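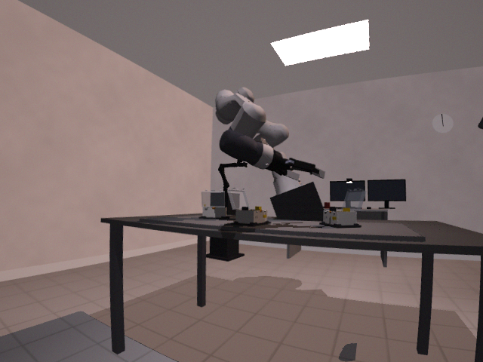
Did ordinary Romans know what day it was?

Posted by Yolanda Peñalver, 12/27/22
109 comments | 2 shares

OK so I've been reading about the Roman calendar over the holidays and I have a question that's been bugging me. I get the official system. You count backward to the Kalends, the Nones or the Ides, you count inclusively, so two days before the Ides comes out as "the third day before the Ides", fine. I can do it on paper with a coffee and a lot of crossing out.

But could a guy selling onions in Ostia do it? Did he need to? Everything I read is about priests and Julius Caesar and the extra months, and then there's one line saying "the calendar was posted publicly" and we move on to the next emperor. Posted where? Who read it? If you lived on a farm a day's walk from the nearest town, did you go half of May without knowing the date and not care?

I'd love book suggestions too, but please no 700 page monsters, I have a job.

telmo_s replied:
Most of them didn't know and didn't need to. Farmers went by stars and weather. When this constellation rises, plow. When that one sets, stay off the sea. Hesiod is already doing it centuries earlier for the Greeks, and the Roman farm writers are still at it. The date was for debts, courts and festivals.

remedios.collado replied:
Telmo, debts are a pretty big exception! Interest was often due on the Kalends. Horace jokes about the "sad Kalends" for people who owe money. If you'd borrowed anything at all you knew exactly when the first of the month was. Same as me with rent lol

telmo_s replied:
Sure, the first. I'm talking about the rest of the month. Knowing when rent is due doesn't mean you could tell me it's four days before the Nones.

Inma Aguirre replied:
I think you're both leaving out the market days. They ran on an eight-day cycle (the Romans called it nine because they count both ends, drives me nuts every time) and the painted wall calendars mark it with letters, A to H, over and over down the whole year. So you didn't need to do any backward counting to know when to haul your cheese into town. You needed to know that market was three days off, and your neighbor could tell you that.

There are also lists scratched on walls around Pompeii with towns and their market days. I find that much more convincing than anything the poets say, it's regular people keeping track of regular stuff.

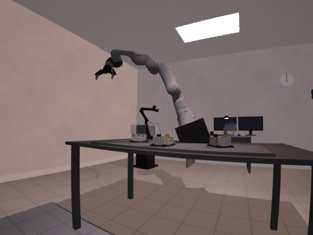
Re: Did ordinary Romans know what day it was?

Yolanda Peñalver replied:
Ooh, I didn't know about the Pompeii lists. So somebody was traveling between towns and had to keep them all straight? That's a trader, I guess, so still not my onion guy.

Also what happened when the priests added a whole extra month before Caesar's reform? Did the news just wander out to the countryside whenever?

telmo_s replied:
Pretty much, yes. Cicero writes letters from his province asking friends to make sure nothing gets added to the year, he wants to come home on time. If a governor is guessing, what chance does a farmer have? I rest my case.

Inma Aguirre replied:
You don't get to rest your case on one cranky governor, Telmo. And he's before the reform anyway. After Caesar the whole thing is fixed and you could learn it once and be done.

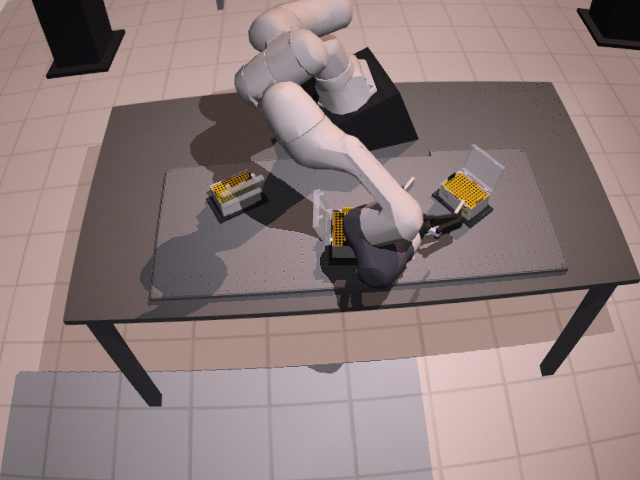
anneli halonen replied:
Nobody has brought up peg calendars yet and they're my favorite thing in this whole subject! The word is parapegma. You have a stone or a piece of plaster with holes next to the days, and you move a peg from one hole to the next every morning. One from the Baths of Trajan in Rome had the gods of the seven planetary days along the top, the zodiac in a circle, and the days of the month running up the sides. No counting backward at all, you look for the peg. The trouble is knowing which hole was in use and which was only decoration. With a board like the one under the pipette tip boxes you've got the same little dark hole repeated in even rows, and without labels you couldn't say what any one of them stood for – but on the Roman ones you get pictures or numbers beside the holes, so a person who could barely read could still use it. I think that answers the onion guy question, at least for the city.

remedios.collado replied:
Love this. I want one for my kitchen.

telmo_s replied:
It's a nice object, but how many survive? A handful. And the Trajan one was scratched into a wall, which sounds to me like one person's hobby. I wouldn't hang a whole population on it.

anneli halonen replied:
Wood doesn't survive and plaster barely does, so a handful is what I'd expect either way. And scratched into a wall is my point! It wasn't put up by the state. Somebody living or working in that room wanted to know the day and made a thing to keep track.

I'll give you the farm, though. I don't think there was a peg board in every barn.

telmo_s replied:
I'll take the farm.

Yolanda Peñalver replied:
This is great, thank you all. So in town you probably had a wall or a peg or a loud neighbor, and in the country you had the market cycle and the stars. I can live with that. Still looking for the book though. Under 400 pages if possible, and with drawings!

Inma Aguirre replied:
Skip the general histories and try Ovid's Fasti in a translation with good notes. It's a poem going through the year day by day, only the first six months, and he wanders off constantly. It's short. You'd have to put up with a lot of Romulus.

remedios.collado replied:
Seconding Ovid. Read the notes first – I did it the other way around and was lost by the second week of January.

Contact the moderators | Copyright 2022, all posts belong to their authors | Back to top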